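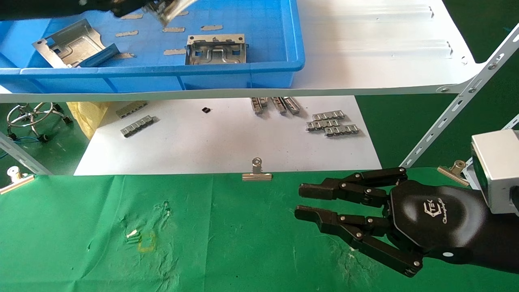

Slide 1. Bench view from the head camera, three-finger hand over the green cloth.

Speaker notes -- comparing hands for small sheet-metal parts
Jaxon Ouellet, June

Leave slide 1 up while people sit down. Don't start talking over the door.

Good afternoon. I'm Jaxon Ouellet, and I run the handling bench at Floltelow. We put together small assemblies that use stamped and folded metal parts. For the past few months I've been trying out hands on a two-arm setup to see which ones can pick those parts up and put them where they belong. I'm going to talk about what we compared, how we ran it, and what I would do differently.

Point at the parts on the white paper. Most of the trouble comes from the thin strips with tabs. Flat on the paper they give a finger very little to get hold of. When they overlap, a hand that wants one often takes two. The same strip on its edge is a different job. Ask the room which they would rather pick. Wait for an answer.

Then point at the blue tray on the shelf. The tray has thick walls and the hand has to come in from above. Wall clearance matters as much as finger strength there, and I'll come back to it on slide 5.

Slide 2. What we compared

Two hands and one plain gripper.

First, the three-finger hand you saw on slide 1. Jointed fingers, each one driven so it can curl on its own. You can read the name on the palm if you squint, and I'm happy to talk about it afterward.

Second, the Skerker. It's a parallel gripper with flat jaws. It opens, it closes, and it does that very repeatably. It was already on the bench when I started, so it's the baseline for everything.

Third, the Ding. Also fingers, but soft ones, with a rubber skin. We had it on loan for part of the test.

Say clearly that this was our bench, our parts and our operators. I'm not ranking products for anybody's catalog.

Slide 3. The rig

Keep this short. People can ask.

The work surface is cloth held down with binder clips. We tried a bare metal top first. The strips slid when a fingertip touched them, and every hand looked worse than it was. Cloth gives some friction and a little depth, so a fingertip can press in slightly and get under an edge. The down side is that cloth wrinkles. A wrinkle under a strip changes its height, and a wrinkle near the edge of a strip can hide the edge from the camera.

Go back to slide 1 for a second if the screen allows it. Point out the wrinkles. The cloth gets scuffed too, and the vision side has to live with the pale patches.

The head camera looks down on the whole bench. Its view is good for planning and poor for the last bit of the approach, where the hand covers the part. We added a wrist camera for some of the runs. I'll show the difference on slide 6.

The controller is a Jorkach box, same one for all three. That was a rule I set at the start. If you change the hand and the controller together you learn nothing about either one.

Slide 4. How we ran it

2000 attempts for the three-finger hand, 2000 for the Skerker. The Ding got 1000, since we had to send it back.

An attempt starts with the hand clear of the part and ends when the part is placed or dropped, or the operator stops the run. A pick that takes two strips is a fail. I want to be strict about that one. Several people on my team wanted to call it a half success, and I said no. On the line, two parts in one place is a jam.

We used teleoperation for the first half and a scripted approach for the second half. Same part mix both times. Operators swapped at every break so that one person's good day didn't end up credited to a hand.

Slide 5. Results by part

Put up the bar chart. Give them time to read it. Go through it in this order.

Folded brackets and frames: all three did fine. There are edges and openings everywhere, and you can hook a finger in almost any of them. If your parts look like this, buy the simple gripper and spend the money on something else.

Strips on edge: the Skerker won, clearly. Flat jaws on a flat part. The three-finger hand could do it but kept turning the strip a little as the third finger closed. We ended up holding the third finger back and using it as a pincher, so we were paying for three fingers and using two.

Strips flat: the three-finger hand won. One finger holds the strip, another works the edge up, and then it can close. The Skerker can't do that alone. The Ding could sometimes drag a strip to a fold in the cloth and get under it there, which was interesting to watch and not something I'd plan a line around.

Overlapping strips: everyone was bad. The three-finger hand was less bad. If someone asks for the numbers, they're on the backup slide, but don't jump to it unless asked.

Tiny parts: I'll say it plainly -- none of these is the right tool. Use vacuum or tweezers.

In the tray: the fingers need room to spread before they close, and the walls take that room away. With the three-finger hand we had to pre-shape the fingers above the tray and go straight down. The Skerker goes in more easily, but only if the part is lined up with the jaws. If it's tilted against a wall you have to nudge it first.

Slide 6. What the cameras changed

With the head camera alone, most misses came in the last part of the approach. The hand was where the plan said, and the part was not quite where the plan said. Shiny metal is a problem for us. A bright spot moves when the arm moves and the edge finder follows it. We turned the overhead lights down and put a diffuser up, and that helped all three hands by a similar amount.

The wrist camera helped the Skerker the most. With the three-finger hand, the fingers got in the way of the view just when we needed it. We moved the mount 32 millimeters outward and got part of the view back. It also made the wrist bulkier, and then it hit the shelf. So check your shelf height before you do that.

If the clip loads, play it once. If it doesn't, move on.

Slide 7. Care and feeding

This slide is for the people who'll be running one of these day to day.

The jointed fingers have small pivot screws. Check them. We put a screw check on the start-of-shift card after one backed out and a finger started to wander. I spent up to 2 hours a week on the three-finger hand between checks, cleaning and re-zeroing. The Skerker took a wipe and nothing else. The skin on the Ding picked up nicks from the tabs on the strips. I can't say how long a skin would last, as it went back before one wore through.

Calibrate after any bump. Operators won't always mention a bump. Ask them at the break.

Slide 8. What I'd do again, and what I wouldn't

Do again: one controller for everything. Strict rule on double picks. Swapping operators.

Wouldn't do again: cloth straight from the roll. Iron it, or glue it to a board. I'd also fix the shelf position before the first run. We moved it partway through, and I had to throw out a set of tray attempts.

Would add: a different hand on each arm. Flat jaws on one side, fingers on the other. Fingers lift the edge, jaws take the strip. We have tried it by hand control only, and I don't have results I'd show you. That work is next.

Questions

Likely ones:

Cost. Give the ratio between the hands, not the quotes. The quotes were for us.

Why not suction for the strips? The tabs and holes leak. We tried two cup sizes and stopped.

Cycle time. The Skerker is faster on everything it can do. See backup slide B.

Can we have the part set? Yes for the folded brackets, no for the strips, which are a customer's. Email me and I'll send the drawings I'm allowed to send.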